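Week two with the Jernham starter kit from Fladholm and I'm still grinning every time I switch it on. Thread!

What's in the loan: two arms, soft blue fingers, wrist cameras and the Admont software. It's £179 a day, or 300 for the weekend if you book ahead. I did the weekend.

Favourite bit so far is the fingers. They bend round whatever you give them, so squashy things are fair game (I tried a bread roll, no regrets).

Least favourite: the manual. 91 pages and the index is useless. Skip to page 38, the calibration bit is all there.

Someone asked if it plays nicely with the old Lozano scripts. Mostly! You'll need to rename a few joints.

Cups today, pink, green and blue in a row: 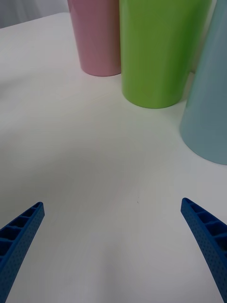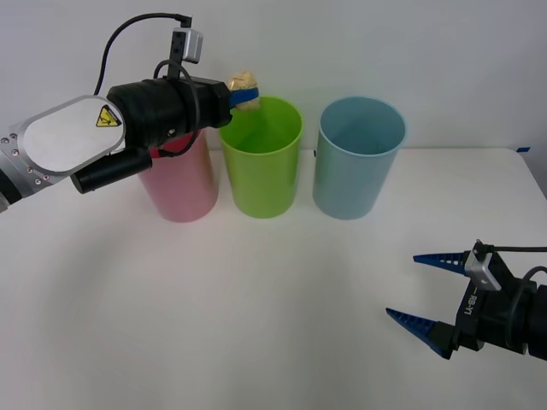
Page last changed: January 22, 2024

Next up is stacking. Send me your silly object ideas, the lighter the better!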